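Hollport water hardness to fall as softening stage enters service

1 October 2023

Households in the eastern supply zone of Hollport will receive partly softened water from this week, following the completion of a pellet softening stage at the Gradura treatment works. The change applies to all properties east of the canal. The western zone, which is fed from the Danko reservoir, already receives soft water and is not affected.

Water from the Gradura boreholes is drawn from chalk and has a total hardness of 379 milligrams per litre, expressed as calcium carbonate. This places it in the very hard category. Under the new arrangement, 60 per cent of the flow passes through the softening reactors and is then blended with the untreated remainder before disinfection. The works is not designed to remove hardness completely, and the blended supply will still leave some scale in kettles and on heating elements.

The plant has 2 reactors, each a vertical steel column partly filled with fine sand. Water enters at the base with a dose of caustic soda, which raises the pH and causes calcium carbonate to form on the grains. As the grains grow they sink to the bottom of the column, where they are drawn off and replaced with fresh sand. The spent pellets will be sold to a local supplier of agricultural lime. One reactor can be taken out of service for cleaning, in which case the share of treated water falls and hardness rises for the duration of the work.

Otakar Šindelář, process engineer at the works, said the change would be gradual at the tap. "The trunk main to the east side is long, and the service reservoir at Ostoleo turns over slowly. Most streets will have a mixture of old and new water for several days. Some customers at the far end of the network will see it later than that."

Existing scale inside pipes is not expected to come away in quantity. The pH of the blended water is corrected before it leaves the site so that it remains close to its present value. Any customer who notices cloudy water should run the kitchen tap until it clears, and report the matter if it has not cleared after 30 minutes.

Dishwashers with a built-in softener will need to be adjusted. The correct setting is given in the appliance manual against a hardness range, and the current figure for each street can be obtained from the enquiry desk at the works. Leaving the appliance on its old setting does no damage but uses more salt than necessary. Washing machine detergent doses may also be reduced in line with the table on the packet.

Owners of freshwater aquariums and home brewers are advised to test their water before the next change or batch. Those on home dialysis have been contacted separately by letter.

Vlasta Vávra, who manages the distribution network, said sampling would be increased at fixed points in the eastern zone until January. Samples will be tested for hardness, pH, sodium and copper. Results will be posted on the notice board at the Ostoleo depot and sent on request. Spotting on glassware and draining racks is one of the most frequent subjects of calls from the eastern zone, and the enquiry desk will keep a separate log of such calls over the same period.
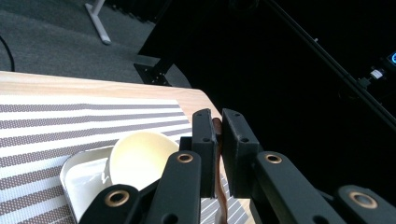
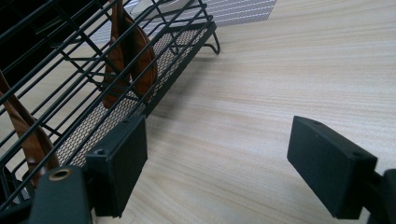 Second picture: a wire dish rack with a perforated drip tray.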